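3.2 Where the plates go

I started this part of the study thinking I'd be writing mostly about sinks. Then I read back through my notes from the 20 kitchens in Odetholm, and what people really wanted to talk to me about was drying – towel or rack, and who gets to decide. Of the 25 adults I spoke with, most had picked up the habit from a parent and never changed it (me too, I'm a towel person!). Racks with upright pegs (Figure 2) came up again and again in the smaller apartments.
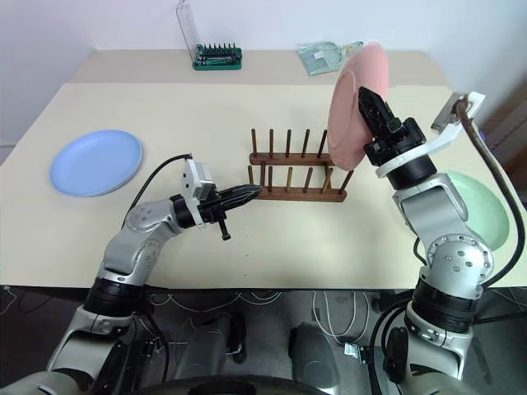 Figure 2. Dish rack with wooden pegs, and three plates.

One reader of an early draft objected that I was making too much of parents, and that counter space alone would explain the split. I come back to that in 3.3.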